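Setex glove set for robot hands, two months on the home build

I ordered the Setex knit gloves in March, size 8, for the two-arm build in our living room. Fabric and thin cord are the hardest things for bare fingers.
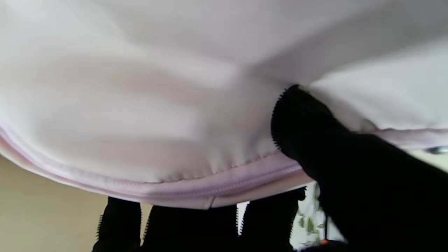
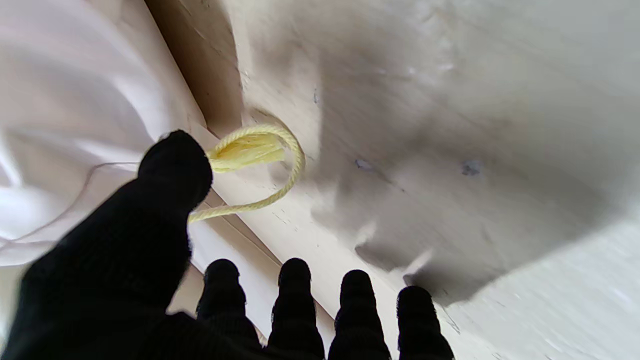
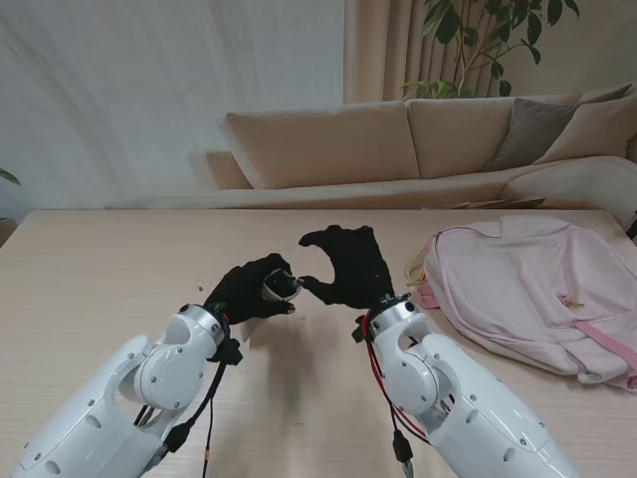
The grip is good and washing did no harm. I paid 93 dollars for the set, and delivery took 20 days - too long, in my opinion. The Hillent gloves are cheaper, but their seams sit exactly on the fingertip. My only complaint is the cuff, it slides a little. I would buy again.

Related reviews
Astness cable clips
Ngau wrist mount
Hillent bench lamp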